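Why Do Bendy Straws Bend?

I love bendy straws! The secret is in the folds. Each little ridge can open up or squash flat, so one side gets longer while the other gets shorter, and the straw turns a corner without pinching shut (try bending a plain one and watch it crumple).

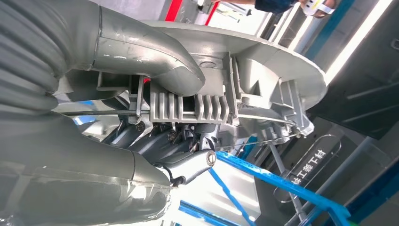 Big gray folds on the left, a smooth pipe bend beside them.

Accordions have folds too, and so do vacuum hoses. Go on a fold hunt at home and draw the best one you find!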